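Giant sloth month continues

So October has turned into sloth month at our house, and I'm not even a little bit sorry. It started with a rainy afternoon at the Volton museum, which I had somehow driven past for years without going in (it shares a parking lot with a tire place, in my defense). I went for the mammoth everybody talks about. I came home with sloths on the brain and 83 photos on my phone, most of them of one ankle.

If you've only ever met the little tree kind on nature shows, the ground sloths are a shock. They were big, some of them really big, with a chest like a barrel and claws that make you take a step back from the glass even though the owner has been dead since the Ice Age. The Volton skeleton isn't the biggest species by a long way, and it isn't complete either. The skull is a cast, and the card says so very politely, but the back half is all real bone from the Clotow gravel pits, dark brown and a bit shiny where people must have handled it before it went behind glass.

What got me was the feet. A lot of ground sloths walked on the sides of their feet, with the sole turned in, and the ankle is built for it in a way that looks totally wrong until you stare for a while. I stared for a while! There's a peg on the ankle bone that fits up into the shin, and once you've spotted it you can't look at any other ankle in the room without feeling it's a little boring. The horse next door, for example. Very elegant, very sensible, I walked right by it.

I asked at the desk whether they had anything to read about the Clotow finds and the woman dug out a booklet from under the counter, 96 pages, stapled, four dollars. Best four dollars I've spent all year. It's called The Clotow Gravels and Their Animals and it was obviously written by someone who did a lot of the digging, because there are two whole pages about the pump breaking down. The sloth gets a chapter. So do the muskrats, and I'm sorry to say I skipped the muskrats the first time through. I've gone back since and they're better than you'd think. They tell you there was slow water nearby, with plants growing in it, and that changes how you picture everything else.

The part I keep rereading is about the gravel itself. The bones weren't lying where the animals dropped. The river picked them up, rolled them, sorted them by size and weight, and dumped them together at the bends, so you can get a sloth toe beside a camel tooth from an animal that may never have been anywhere near it. The author is pretty stern on this point. There's a nice fold-out drawing of it in the booklet too, though mine was folded in wrong and I've had to tape it.

Anyway, that sent me off to the Tedesco collection, two hours up the road, because the booklet says the first bones out of the pit ended up there. You have to call ahead. They keep most of it in drawers, and a very patient man pulled out 8 of them for me and let me look as long as I wanted. No touching, which was hard. Every bone has a number inked on it in tiny handwriting, and some of the old labels have been corrected two or three times as people changed their minds about what they were looking at. One of them had gone from bear to sloth to bear with a question mark. I love that they leave the old labels in the box.
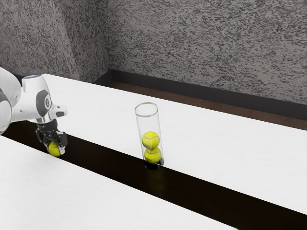 The bone I went up there to see was the top of the sloth's thigh bone, the round part that sits in the hip socket, and I'd been picturing it far too small. I think reading measurements does that to me, my brain just slides off centimeters. It's bigger than the yellow-green tennis ball in those black fingers, and the curve of it is every bit as round, so if you imagine a ball like that with a good thick coat on it and a brown, slightly chewed surface, you're getting close. Now imagine one on each side holding up the whole back end of the animal. The rest of the thigh bone is so wide and flat that I took it for part of a pelvis until the patient man set me straight.

He also showed me the little bones from the skin! Some ground sloths had these pebbly lumps of bone buried in the hide, like gravel under a rug, and Tedesco has a glass jar of them from Clotow, 100 exactly according to the lid. They look like nothing. I would have kicked every single one of them off a path. The booklet says the diggers very nearly did throw them out, and it was only when somebody was washing the fine stuff through a kitchen strainer that they noticed how many were turning up in one spot.

Next on my list is Clarach, where there's supposed to be a sloth trackway you can see when the lake is low. I've read two descriptions of it and they don't agree on which way the animal was going, which seems like the kind of thing you could settle by looking? We'll see. The road is gravel for the last stretch and my car makes a noise on gravel. If anyone reading has been out there this fall, leave a comment and tell me what the water's doing, and whether the bathrooms by the boat ramp are open.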